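Jidora Community > Home & Kitchen > Cooking for Groups

How do I keep a monthly supper from taking over my whole weekend?

Posted by soupweather, 2024-02-03

Hi all! Long-time reader, second post ever (the first one was about a stuck blender lid, and you were all very kind). Back in September I started having people over for supper once a month. It was meant to be a pot of something and bread. Now there are 11 of us, I'm making two mains and a dessert, and by the time everyone sits down I'm too tired to talk to anybody. My place is 600 square feet, so it's folding tables and a lot of squeezing past each other.
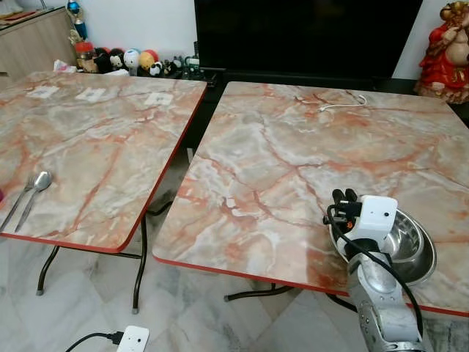

The cooking itself I mostly like. What gets me is the timing. I start rice too early and it goes gluey, or I start it too late and everyone has finished their lentils by the time it shows up. Last month I made a baked pasta from a Waltov cookbook that said 40 minutes and it was still cold in the middle after an hour – I had doubled it and put it in one giant dish, so I guess that one's on me. And I've never figured out how to say yes when people ask what they can bring. I say "oh, nothing!" and then stand there at midnight with every pot I own in the sink.

I have a normal four-burner stove, one oven with two racks, and a fridge that's already full of my regular food. Two of my guests are vegetarian and one can't have nuts. I also don't want to spend a fortune. The most I've spent on one supper was more than I want to type out here.
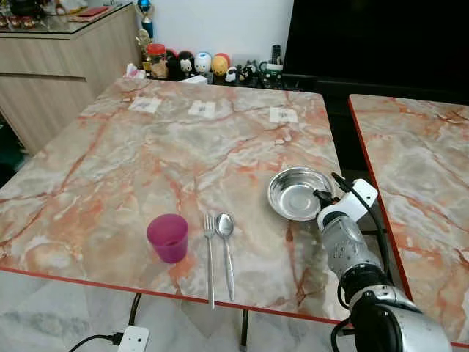

So I'm after two things, I guess. Which dishes can I make the day before that are still good on the night? And how do you all split things up with guests without it feeling like you're handing out homework? I live over by Ritlow so if anyone knows a decent place there to buy dry beans and rice in big bags, I'd love that too!

ladle_and_lid
1 month member, 819 points

Drop to one main, and make it the vegetarian one so everybody eats the same thing. I do a chickpea stew the night before, cool it in two shallow pans so it gets into the fridge faster, and the next day all I do is heat it up slowly with a splash of water. It tastes better on day two anyway. Bean chili is the same, and so is dal, though dal sets up like cement overnight and you'll need to loosen it.

For the rice, bake it. Seriously. Rinsed rice, boiling water, a little salt and butter, foil on tight, oven at 375 for 25 to 30 minutes for long grain white. Then leave it covered for ten minutes and don't peek. You can do enough for your whole group in one deep pan and the burners stay free for other stuff. Check a spoonful before you take it to the table, my oven runs hot and yours may not.

As for the doubled pasta, use two dishes next time and swap the racks halfway through. One big deep dish takes forever.

When people ask what to bring I answer with one specific thing. "Could you get a lemon cake?" or "Ice, please." They always seem relieved. For your nut person I'd keep dessert in your own hands, or ask the baker to hang on to the packages so you can read them.

potluckpete212

just order pizza lol

thirdhelping

Chmielewska Dry Goods, on the north side of Ritlow, down the street from the bus depot. Bags of pinto beans, black beans, split peas, all of it, and the rice is in the back by the pickles. Bring cash, their card reader was down the last two times I went.

I agree on the one main. I'd also set a time when the cooking stops for you. Mine is half an hour before people come. Whatever isn't done by then doesn't get made – I've skipped many a salad this way and no guest has ever asked where it was. And wash the big pots before anyone arrives, even if the small stuff waits.

soupweather

Thank you both! (And Pete, don't tempt me.) Baked rice is happening this month, with the chickpea stew, and I've already asked my neighbor for a lemon cake, no nuts. I mopped tonight so that's one job off the list.

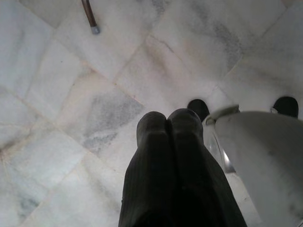 Marble floor tiles, pale with gray veining

Will stop in at Chmielewska after work and report back on the pickles.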